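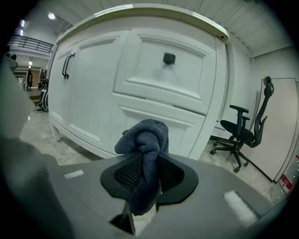 By the Project Safety Lead, Kanaan cloth-handling group
Posted in March

We use cookies to improve your visit. Accept | Manage settings

This post records a fault in our hand-held gripper work. During the Zostotov series, the fingers closed on a cloth and did not open when the trigger was released. The operator pulled the cloth free by hand while the motor still had power. No one was hurt. I regard it as a safety matter all the same.

The log shows the fault at run 606. The release command was sent 2 times, and the fingers stayed shut. The Planik controller kept applying closing force for 300 milliseconds after the second command. We traced this to a stale position reading, which told the controller that the fingers were already open.

Work on cloth has been suspended until the new firmware is tested. Operators must now cut power before reaching toward the fingers, including when the grip seems weak. The written procedure did not say so before, and I accept responsibility for that omission.

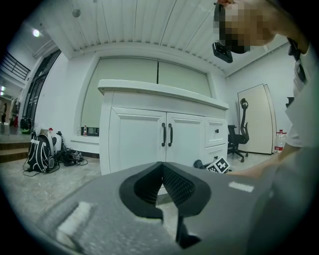 Gripper with jaw pads, cabinet and marker cube behind.

The Grillow pads were inspected and remain in service. Test results will be posted when the review closes.

Recent posts
Changing pads between runs
Notes on the Planik controller
Why we log every release command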